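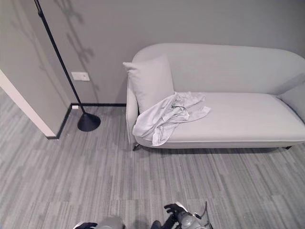
Figure 5. Light gray sofa with two throw pillows and a crumpled piece of pale cloth on the seat.

4.2 Cloth left on seating

Sofas and chairs were the surfaces on which participants most often left fabric items. In the diaries kept by the Trerkthorpe households, entries for seating outnumbered those for beds and for floors, and the pattern held in homes with a separate laundry room. We group these items under the heading "resting cloth," meaning any piece of fabric that has been put down on furniture and has no settled place there. Throw pillows and fitted covers are excluded. Blankets were coded case by case, depending on whether the household said the blanket lived on the sofa.

Figure 5 shows a typical arrangement. The cloth lies on the left part of the seat, in front of an upright pillow, with one corner over the front edge of the cushion. Coders were asked to record three things for a case like this: the position of the item on the seat, its state (folded, spread or bunched), and whether it left enough room for a person to sit down. The item in Figure 5 was coded as left, bunched, and room to sit. Its type was entered as "shirt or cloth," the code we used whenever a garment could not be told apart from a plain piece of fabric by its outline.

Color made a difference to the coding. Pale cloth on pale upholstery was missed more often on the first pass than dark cloth on the same seat, and coders disagreed more about where its edges were. Of the 3,000 photographs in the Werkus set, 500 were coded a second time for this reason. Most of the corrections concerned small items lying against a pillow of a similar shade. We did not correct for lighting, although shadows on the wall and under the furniture were sometimes noted in the comments field.

The end of the seat also mattered. Items were found near an armrest more often than in the middle, and households gave two explanations in the interviews. Some said the end nearest the door was simply where their hand went when they came in. Others said they kept the middle clear on purpose — "so it still looks like a sofa," as one respondent put it. On chaise sofas the two ends differ in height, and here the answers were less consistent. We return to this in Section 5.

Tidying times were taken from the Jevis diaries, which hold roughly 1,000 entries for living rooms. A single bunched item was usually dealt with in the same visit as the pillows, and respondents rarely listed it as a task of its own. Folded items stayed longer. Several households in the Lò group described a folded shirt on a chair as already put away, and we kept their wording in the coding notes.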